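Kosumlow便り 工房のあちこちから
2019年5月2日

服を手で教える、という仕事の途中経過

連休の前に一度まとめておこうと思いながら、机の上がなかなか片づかず、結局お便りの締め切りに背中を押されて書いています。Mandden地区の工房の前を通りかかった方から、最近は中に人がいないですね、と声をかけていただくことが増えました。ご心配をおかけしていますが、みんな元気です。春からこちら、お手本を録る作業をふつうのお宅に出向いて行うことが多くなり、工房には道具の充電のために戻ってくるだけ、という日もあるくらいなのです。

はじめてこのお便りを読んでくださる方もいらっしゃるので、少しだけおさらいをさせてください。Kosumlowでは、衣類の扱いをロボットに覚えてもらうためのお手本を集めています。去年の11月までは遠隔操作が中心でした。工房に据えたアームを、離れた席から操縦桿のようなもので動かして、タオルをつまむ、持ち上げる、置く、という具合です。あれはあれで楽しい仕事でしたし、慣れた人がやると見とれるほどなめらかなのですが、なにしろアームは重たくて、よそのお宅に持ち込むわけにはいきません。それに操縦していると、布の端が指にかかったかどうかが手に伝わってこないので、どうしても動きが恐る恐るになります。録れたお手本を見返すと、その恐る恐るまでちゃんと入っているのですね。教わるほうは素直ですから、ためらいも一緒に覚えてしまいます。

そこで冬のあいだに、手に持つ式のグリッパーに切り替えました。ロボットの手先だけを取り外して、人が握って使うようなものだと思ってください。握りを引けば指が閉じ、ゆるめれば開く。使う人はいつもの調子で服をつかみ、そのときの手の動きと手元の眺めが、そのままお手本になります。デニムのような厚手の布は縫い目の重なるところで指が滑りやすく、どこをどうつまむかに人それぞれの流儀が出るので、この春はとくに時間をかけています。
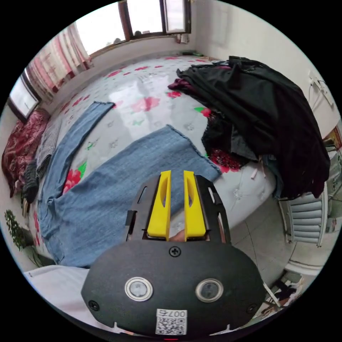

人が手に持って動かしたのなら、それはもう人の仕事であって、ロボットに教えたことにはならないのでは、という感想が前号のあとに届きました。自分の手首は自由に曲がるけれど、アームの手首はそうはいかないだろう、とも書いてありました。

ごもっともで、私たちも最初の一か月はずっとそのことを話していました。人の手首は本当によく回ります。何気なく裾をすくい上げた動きが、アームにとっては関節がぎりぎり届くか届かないかの無理な姿勢だった、ということが実際にあるのです。録ったお手本はPlulleoという手製のソフトに通して、アームで再現できる動きかどうかを一本ずつ見ています。今のところ、4月の終わりまでに14軒のお宅で766本を録らせていただき、そのうち62本は使えないものとして脇によけました。よけた理由は手首のひねりすぎがいちばん多く、次が速すぎる動き、それから、これは私のことなのですが、途中でくしゃみをしたものが混ざっています。よけたお手本も消さずに取ってあり、アームにできないことの見本帳として、新しく参加する方に見てもらっています。

お宅にうかがうときの段取りも、だいぶ落ち着いてきました。以前は作業台を持ち込んで、白い布を敷いて、照明まで立てていたのです。けれど台を据えると家の人がかしこまってしまって、いつもの手つきが出てきません。いまはベッドでも床でも、ふだん洗濯物を広げる場所をそのままお借りしています。柄のあるシーツの上だと、無地の台で覚えさせたときよりPlulleoが服の輪郭を取り違えやすく、担当としては頭の痛いところなのですが、どこの家にも柄はありますから、早いうちにつまずいておいたほうがよいだろうと思っています。窓からの光も同じで、午前と午後で布の見え方ががらりと変わります。カーテンは開けたままでも閉めたままでも、その家の習慣どおりにしてもらっています。 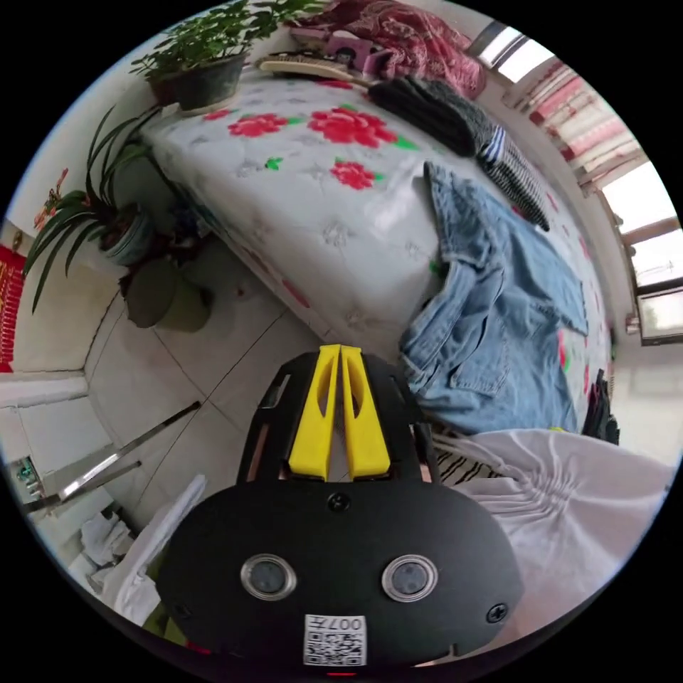 ベッドに置かれたジーンズと、「007左」のラベルがついたグリッパー

道具についても少し。工房で使っている指の取り付け部は、Buschmannの作業場にお願いして、がたつきの出ないように作り直してもらいました。前の型は、厚い布を強く挟むと指先がわずかに開き気味になり、ポケットの角をつまんだつもりが、気がつくと布が逃げているということがよくありました。作り直してからは、つまみ損ねがぐっと減ったように感じます（数字にしてから言いなさい、と叱られそうですが、まだ比べ終えていません）。次は握りの太さです。手の小さい方には今の握りが太すぎて、長く続けると親指の付け根が痛くなるとのこと。細い握りを試作していますので、手の小さい方、ぜひ試しに来てください。お茶も出します。

続けて作業する時間は、一回につき10分までと決めました。はじめのころは興が乗るままにいくらでも続けていたのですが、疲れてくると動きが雑になるというより、妙に省略が多くなるのです。しわを伸ばさずに折る、つかみ直さずに引っ張る。家事としてはそれで何の問題もなく、私なども自分の家では大いに省略して暮らしていますけれど、お手本としては途中の一手が抜けると困ります。それで、タイマーが鳴ったら手を止めて、肩を回して、水を飲んで、もう一度はじめから、という流れにしました。休憩中の雑談でその家の畳み方の由来などを聞かせてもらえるのが、またよいのです。丈を三つに折る家、四つに折る家、くるくる巻く家。うかがったお宅では、ほぼ同じ畳み方というのに出会ったことがありません。

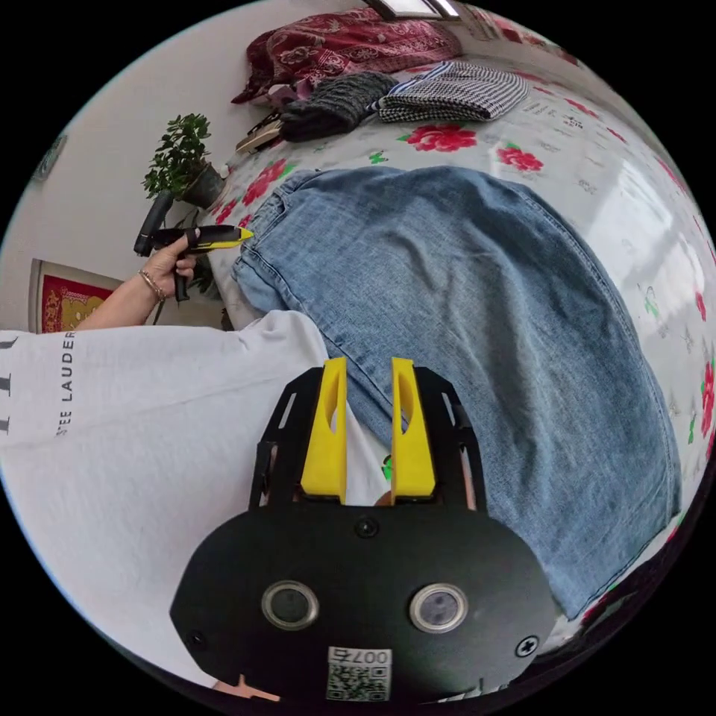 両手でのお手本は、片手のときとはまるで別の難しさがあります。タオルの角を一つ持ち上げるくらいなら片手で足りますが、ズボンとなると、片方で押さえてもう片方で引く、あるいは両方を同時に動かす、という場面がどうしても出てきます。左右の記録の時刻がほんの少しずれただけでも、Plulleoの中では、まだつかんでいない布を引っ張ったことになってしまうのです。ですから録りはじめる前に、両方のグリッパーの指を一度ずつ開いて閉じて、左右の時計を合わせる約束にしています。ジーンズの場合、迷う方が多いのは最初の一手で、左のグリッパーの黄色い指をウエストのほうへ向けて構えると、脚のほうに右手の仕事が残って、両腕がぶつかりにくくなります。慣れないうちは左右とも同じところへ伸ばしたくなるものですが、どうぞ落ち着いて、片方ずつ居場所を決めてから始めてみてください。左利きの方は逆から入っていただいてかまいません。むしろ左利きの方のお手本は数が足りないので、大歓迎です。

さて、集めたお手本で肝心のアームは何ができるようになったのか、というお尋ねもよくいただきます。タオルは、広げて二つに折るところまで、見ていて安心できるようになってきました。薄手のシャツは袖のところでまだ考え込みます。ジーンズは、ウエストをつまんで持ち上げるまでは行くのですが、そこから脚をそろえる段になると、片脚だけきれいに伸びて、もう片方は床のほうへだらりと下がったまま、という結果になりがちです。それでもつかみ損ねたあとに自分でもう一度つかみに行くようになったのは冬にはなかったことで、はじめて見た日は工房で拍手が起きました。つかみ直しのお手本をわざと多めに入れておいたのが効いたのかどうか、入れなかった場合とも比べて、次の号でご報告するつもりです。

最後にお願いをいくつか。お宅での収録に場所を貸してくださる方を、引き続き募っています。服はふだん着をそのまま使わせていただければ十分で、洗いたてである必要もアイロンをかけておく必要もありません。お手本には手元のまわりも一緒に録られますので、見えては困る書類や写真は、前もって別の部屋に移しておいてください。あとから気になるものが見つかった場合は、その収録を丸ごと取り下げることもできます。遠慮なくおっしゃってくださいね。

それから、丈の長いスカートと子ども用のつなぎが足りていません。もう着ないものがお手元にありましたら、工房の入口の棚に置いていっていただけると助かります。ボタンが取れていても大丈夫です。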